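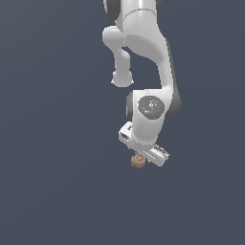 White robot arm, computer rendering.

The owner of the Meléndez bakery in Hiltside asked me to come at two in the afternoon, when the morning bread is sold and the evening dough is still resting. She does not like to be photographed and she does not like to see her first name in print. "Write Meléndez," she told me. "It is on the window, people know who it is."

Two years ago there was no window. There was the kitchen of her apartment, an oven with a door that had to be held closed by a chair, and a daughter who was nine years old and home from school like all the other children. She had lost her work in the hotel laundry in February, some weeks before most of her colleagues lost theirs.

"I was first because I was the last one hired," she says. "I was angry for a month. After that the others were also at home and I could not be angry any more, I was only worried."

Her savings on that day were 1738 dollars. She remembers the number because she wrote it on the calendar in the kitchen and looked at it each morning while she made coffee. The rent took the greater part of it very quickly.

The bread was the idea of her daughter, although the daughter, who was doing her homework at the back table during our conversation, corrected this. "I said we should sell the cookies," she called out. "You said bread."

"It is true," the mother admitted. "She wanted cookies. I said that people need bread every day, and cookies they need only when they are happy."

They began with the neighbors on their own stairs. The girl drew a paper with the prices and pushed it under each door. The first evening there were four orders, and one of them was from a man on the ground floor who had never greeted them before. He still buys the same loaf, with caraway, and he still does not talk very much.

I asked how one oven could be enough. It was not enough, she explained. She baked two loaves at a time, and between the loaves she had to wait until the oven became hot again. She started at three in the morning so that she could finish by eight. Her daughter slept with a pillow over her head because of the noise of the trays.

"The neighbor from upstairs complained one time about the hour. I brought her a loaf. She complained one more time, I think because she wanted another loaf."

The news of the bread went from the stairs to the street and then over the bridge to Teradthorpe, where a school secretary put a message in the parents' group. That week 268 people wrote to ask how they could order. Meléndez read the messages on the bus and had to get off one stop early to sit down on a bench.

"You must understand that I had flour for maybe thirty loaves," she says. "I answered every person. To most of them I had to answer no, please wait. It was very difficult for me to write this no so many times."

What happened next is the part she tells most carefully, and she asked me to put it down in the correct order. First, a mother from the school offered the use of a kitchen in the parish hall, which was closed and had a large oven. Second, the city office in Proltstead told her that she could not sell from there without a food permit. Third, she stopped baking completely for five weeks until she had the permit.

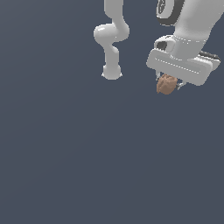
Those five weeks were harder than losing the job, in her opinion. The people had waited, and she was afraid they would forget her. She studied for the hygiene test at night, with a dictionary beside the book. The word "perishable" she had never seen before. Her daughter asked her the questions aloud and was stricter than the examiner.

"I passed with two mistakes. She wanted to know which two."

When she came back to the parish hall, the first day she baked sixty loaves and all were gone before noon. She paid the hall 400 dollars each month for the electricity and the cleaning. In the beginning it seemed to her an enormous sum. Later she was grateful that it had never been raised, not even in winter when the oven was working from the night until the afternoon.

The shop in Hiltside was formerly a place for shoe repair. The smell of glue stayed in the walls for a long time and she painted them twice. The counter comes from a pharmacy that closed, and it has many small drawers which are too narrow for anything useful. She keeps receipts in them, also string, and in one drawer there is a collection of the coins that customers leave by mistake from other countries.

She has one employee now, a young woman who was working in the same laundry. I asked if it is strange to be the boss of somebody who was once her colleague. She thought about the question for a while.

"She folds better than I do. In the laundry she was faster than all of us. So when she folds the pastry I am quiet and I look at how she does it."

Not everything has gone well. A second stand, at the weekend market in Teradthorpe, lasted only one summer. The place was in full sun and the cream was spoiled by ten o'clock. She lost money on it and she speaks about it without shame. The delivery bicycle was stolen from the yard and came back after three weeks, leaning against the same wall, with a better saddle. She has not changed the saddle.

Her daughter is eleven now and would like to be paid for the labels, which she still draws by hand for the holiday breads. Mother and daughter have negotiated about this. The present agreement is that she receives a small amount for every sheet, and that the money goes into an account until she is fourteen. The daughter considers fourteen to be very far away.

And the cookies? They are on the counter, in a glass jar beside the register, with a label in blue pencil. They are sold out on most days before the bread is.

"Yes, yes," said Meléndez, when I mentioned it. "She tells me this also."

At half past three the employee came in through the back door and washed her hands, and the two women began to take the cloths from the dough. I bought a caraway loaf and went out to find my bus. The bakery opens at six in the morning, and the owner asks that customers who want a whole tray of anything order it the day before.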